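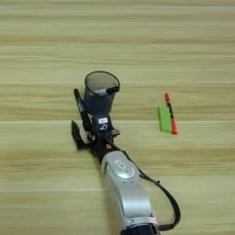

Last updated: November 28, 2021

Public libraries should stop charging fines for late books. The Gernitz district ended them in January, and the Carkell district should do the same.

The usual defense is that fines teach responsibility. In practice they keep away the families who can least afford to pay. A child whose card is blocked over 7 dollars does not learn to be prompt – she stops visiting. At Carkell, 266 cards are now blocked, 46 of them held by children.

Fines also bring in little money, and staff time is spent collecting it. Replacement charges for lost books should remain, as they do at Gernitz. The district board can settle the matter at its next budget hearing, and it ought to do so.

Rhea Navarro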